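Chapter 5
Learning to Sit Still: The Newcomer's First Year

Most people who come to a meditation hall for the first time arrive with a picture of it already in their heads, and I was certainly no different when I climbed the stairs of the Pattinasarany center one wet June evening with my shoes in my hand and no idea where to put them. In the last chapter we looked at how the big schools of practice grew apart from one another. Now I would like to come down to ground level, so to speak, and spend some time with the ordinary person on the cushion (or the chair, or the folded blanket), because that is where every school has to begin again.

We will follow two newcomers through their first twelve months. Lakshmi Kurup came to practice after years of going with her grandmother to the temple, and she knew a good many chants by heart long before she ever asked what they meant. Dennis Rotich had no religious upbringing to speak of and walked in off the street with a sore back. Their teacher, Petronella Jacobs, gave them the same first instruction, which was to count each breath out, up to 8, and then start over. Lakshmi found it dull. Dennis lost his place before he reached four, and went on losing it for weeks!

Both of them kept notebooks, and I am grateful to be able to quote from them at some length in the second half of the chapter. You will notice that neither one writes much about peace or bliss. They write about knees, about the neighbor who breathes loudly, about wanting lunch. Petronella read these pages with great pleasure and told them to keep going.

As you read, keep three terms from Chapter 4 close at hand: posture, attention, and intention. Teachers use them a little differently from one hall to the next, and Herman Ismail's short essay at the end of the chapter takes up that very problem, drawing on the evening talks he gave at the Rasura retreat house. You may want to read it twice, as I did. The practice exercises come after it, and they are best done in a quiet room, a few minutes at a time, before you move on to the reading list.

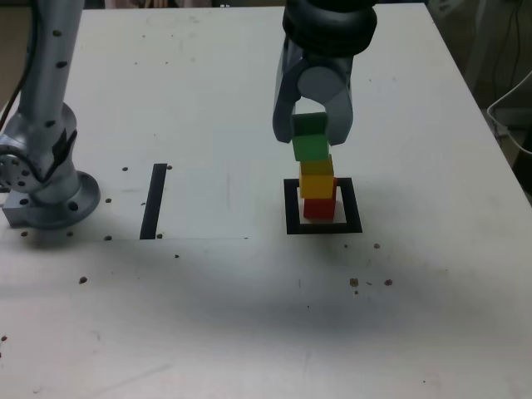
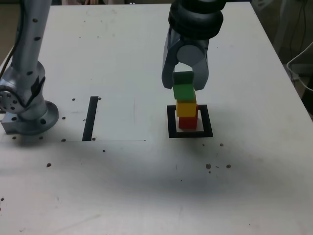 A green block turns up in all four views.

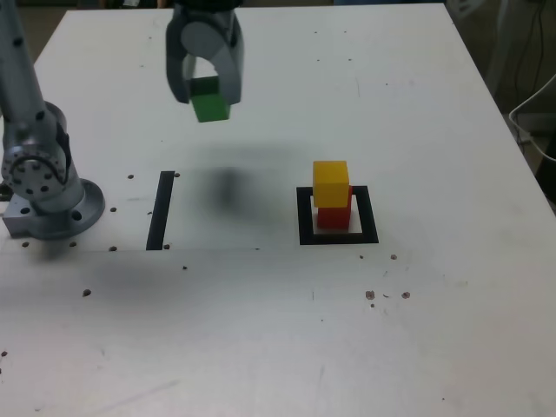
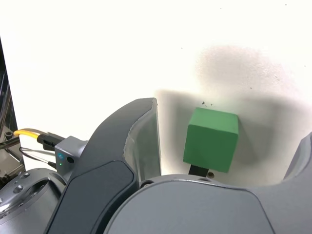

Does a beginner need to sit cross-legged on the floor?

A plain chair will do very well. Sit a little forward so that your back holds itself up, put both feet flat on the floor, and let your hands rest wherever they are comfortable. Dennis sat on a chair for his whole first year, and Petronella never once asked him to move.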